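Chapitre 4
Mise en service et entretien d'une cellule de prélèvement en bac

Objectifs du chapitre
Préparer le poste de travail d'un bras polyarticulé équipé d'une pince à doigts.
Établir la fiche de suivi des bacs, des fixations et des câbles.
Conduire une intervention de premier niveau et en rendre compte.

Le chapitre précédent traitait du choix du préhenseur. Celui-ci porte sur la cellule elle-même, une fois le bras installé. Une cellule de prélèvement en bac réunit un manipulateur, un ou plusieurs bacs à parois inclinées, leur support et le cheminement des câbles. Chacun de ces éléments se dérègle à son propre rythme. Un bac déplacé de quelques millimètres suffit à fausser les trajectoires d'approche le long des parois, là où les prises sont les plus délicates.

Les bacs doivent donc être immobilisés avant tout apprentissage de position. Le bridage par serre-joints convient aux postes d'essai, à condition que le serrage soit contrôlé à chaque prise de service. L'assortiment d'objets est volontairement hétérogène : formes creuses, pièces allongées, surfaces brillantes.
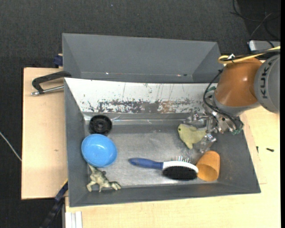

Figure 4.1. Bras KUKA et pince à doigts translucides au-dessus du bac avant. Noter les traces d'usure sur la paroi du fond.

L'état des parois renseigne sur les conditions d'exploitation. Toute trace de frottement est relevée, localisée et datée sur la fiche de suivi. Le technicien vérifie ensuite les doigts de la pince, la visserie de la bride et le rayon de courbure des câbles au voisinage du poignet. Aucune pièce de visserie ne doit demeurer sur le plan de travail à la remise en marche.

Étude de cas
L'atelier Gresby exploite une cellule à deux bacs dont le plan d'entretien, rédigé par Guilan Zeng, comporte 17 points de contrôle. La procédure de recalage, due à Settimio Barbieri, est déclenchée dès que l'écart mesuré au coin du bac dépasse 12 mm. Le registre ouvert en septembre totalise 2 428 cycles de prise et sert de support aux exercices de fin de chapitre.

Prérequis : chapitres 2 et 3, habilitation à intervenir en mode manuel.
Durée conseillée des travaux pratiques : 40 minutes par binôme.

4.1 Consignation et accès à la cellule
Avant d'entrer dans la zone d'évolution du bras, l'opérateur sélectionne le mode manuel, retire la clé et appose son étiquette nominative sur le pupitre.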